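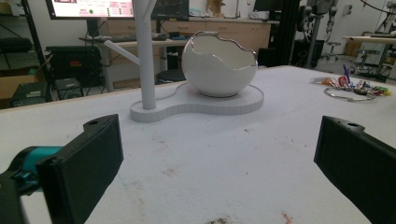 The Simico surface cleaner is sold as a concentrate for laminate, painted wood and sealed tabletops. I bought the two-pack in April 2024 and have used it on the work tables in a shared craft room since then. The label gives a single dilution for all surfaces, one capful per quart of warm water, and I kept to that for the first bottle. White tables are the hard case for any cleaner of this type. Faint gray smudges spread over a pale top with a slight texture are easy to overlook from the doorway, and a small dark brown stain near the edge is a separate problem that calls for a separate method.

**Smudges and general film**

At label strength, the cleaner lifts pencil, newsprint and the gray film left by sleeves and cardboard. One pass with a damp microfiber cloth takes most of it off. On a textured top, a flat cloth rides over the low spots, so I switched to a soft nylon brush, worked it in small circles, and wiped with a second cloth. Results were clearly better with the brush. A foam sponge did worse than either and shed crumbs.

**Set stains**

Coffee and tea under a day old came up at label strength with a two-minute dwell. Older brown stains lightened but left a ring. Doubling the concentration helped a little. For comparison I tried Plilora paste on the same kind of stain, and the paste removed the ring, though it also dulled the finish slightly where I pressed hard. Ink from permanent markers did not respond to Simico at any strength I tried. The label makes no claim about ink.

**Residue**

The product is described as no-rinse. At label strength I would agree. At double strength it dries with a streaky haze that shows when light comes in low across the table, and a wipe with plain water clears it. I saw no tackiness at either strength. Masking tape stuck normally the next morning.

**Packaging and cost**

The cap doubles as the measure and has no fill line inside, so the dose varies with the person pouring. I now use a kitchen measuring spoon. The neck drips after pouring and the bottle will leave a ring of its own on a shelf. One bottle makes some 40 quarts, which puts the cost per bucket well under that of the Leltden ready-to-use spray I had been buying. Leltden is still the more convenient of the two for a single spill.

**Smell**

Mild citrus when mixed, gone within the hour with a window open. Stronger than I like straight from the bottle.

**Rating**

Four out of five for routine cleaning, two out of five for old stains. I have reordered the two-pack and keep a small tub of the paste next to it.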